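Mesh, piping and a lot of white: the spare room cover project

I've been working through the bedding in the spare room since February, and the white cover finally got its turn. Janelle Bañez prefers a bit of colour – sorry, Janelle, there's plenty of white!

The honeycomb side 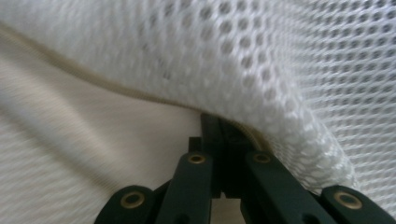 The mesh and its piping

I love this mesh. It's properly thick, and where it folds over the light comes through and the edge goes all lacy. The skinny tan-beige piping is my favourite bit, with the smooth, tight knit on the other side of it.

What's next

I'm after piping in the same colour for two cushions. Lorna Buenaventura reckons Saldale might stock it, and Cherry Mae has offered me her good scissors – if anyone's seen a closer match, leave me a note.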